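2024-12-28
Minutes taken by Rafsan Begum

Indoor navigation working group, simulation test practice. Shiuli Jayawardena in the chair. Apologies from Miah.

1. Minutes of the November meeting agreed, with one correction: the Camitz scene set has 21 layouts.

2. Clearance rule. SJ presented draft 6 of the test code. The planner must keep the set clearance from furniture legs as well as from tabletops. Brundutitz asked for 220 mm at all fixed objects. Agreed for walls and tables. Doorways are left open until the Poltavia runs are in.

3. Scene content. RB showed a view from the rendered set and asked whether small items on furniture should be labelled one by one.
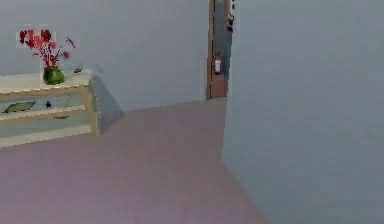
Fig. 1. Simulated interior: console table with vase and lower shelf, doorway with fire extinguisher on the wall beyond.

Agreed that items on a shelf or tabletop are labelled separately from the table. Safety equipment is to have its own class - a planner may not treat it as ordinary clutter, and no route may end in front of it. SJ noted that plain walls give little texture for localisation. Results from such views are to be reported separately.

4. Logging. Every run to record the scene version, random seed and planner build. Runs without all of these will not be counted. Camitz objected to the seed rule for older runs; rule kept, older runs to be marked as legacy.

5. Actions. RB to redraft section 11 (object classes). SJ to send the doorway wording to Brundutitz.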